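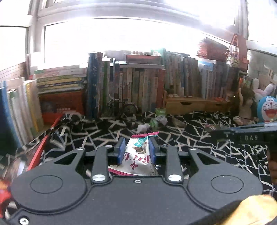
Snack bag with the pink top, bookshelf behind.

November, Jatville room. Sorting wrappers on the patterned blanket. Foil and paper go in separate bags, crumpled green bits to be flattened before weighing. Books stay where they are – Erhan wants the shelf left alone until he has listed the titles.

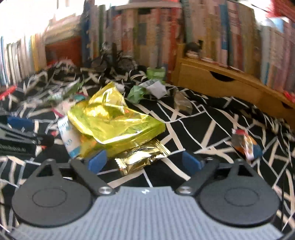
Tamara Grecu

Gold foil is the awkward one. It creases into a mound and small wrappers get under it, so lift the big piece first and check. Clear plastic is easy to miss against the black and white cloth. Erhan to bring the 2 spare sacks from Perken. Still to do: label sacks, shake out blanket.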